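**Call for participants: home recorders for folding work, and two session reviewers**

Clusetti prepares recordings of household tasks for people who teach robots to handle cloth. We are now looking for participants for the Gullness project, which starts in June. You will work in your own home, with two hand-held grippers that we lend you, and you will fold, sort and stack the clothes you already have.

The Gullness project is also the first one in which we follow our written rules of good practice from the beginning. In the past each team had its own habits and the recordings were difficult to compare. We have collected more than 2,000 sessions in this way and many of them had to be reviewed again. Please read the rules below before you apply. We ask for people who like to work by rules and will tell us when a rule is wrong.

**What you will do**

You record short sessions in daylight, at hours that you choose. One garment is laid flat, handled from start to end, and put on the pile before you take the next one. Both grippers stay in your hands during the whole session. 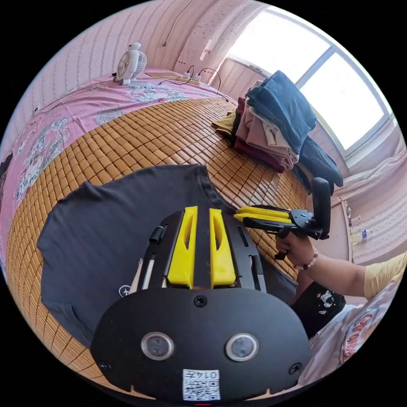 Precious Gatchalian asks whether a session has to be thrown away when the shirt slips from the fingers. It does not. Keep going, pick up the shirt again with the gripper and finish the fold. A slip that is corrected is useful to us. A slip that is corrected with the bare hand is not, and such a session must be marked as "touched" in the session form.

**The rules in short**

- Check the label on each gripper before the first session and write its number in the form.
- Do not cover the lenses with your sleeve or with tape.
- Other persons in the home must know that you are recording and must agree. Children are not recorded.
- Letters, bank cards, family photos and screens are put away before you begin.
- Stop after 20 minutes and rest your hands. Trigger work is tiring for the thumb and the wrist.
- Never repeat a session only to make it look nicer. 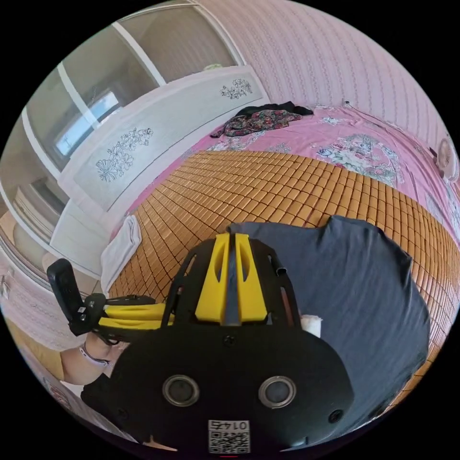
Your room should stay as you live in it. We do not send furniture or backgrounds, and you do not need a special table. A bed with a woven mat and a flowered sheet is a good place to work, and a T-shirt can be spread on it directly. If you change the sheet or the mat during the project, write it in the form.

**Reviewers**

The two reviewers watch sessions, compare them with the rules and write short comments to the participants. Good written English is necessary, but it can be simple English. Experience in textile work, laundry or quality control is welcome.

**Conditions**

Participants are paid per accepted hour, and the training of 3 hours is paid also. If a session is refused, you receive the reason in writing and may ask for a second review. You can leave the project at any time and ask that your recordings be deleted.

**How to apply**

Write a few lines about yourself and your home to Trinidad Marquez, Clusetti, with "Gullness" in the subject. Please say if you apply as participant or as reviewer. Questions about privacy go to Benjamín Toledo.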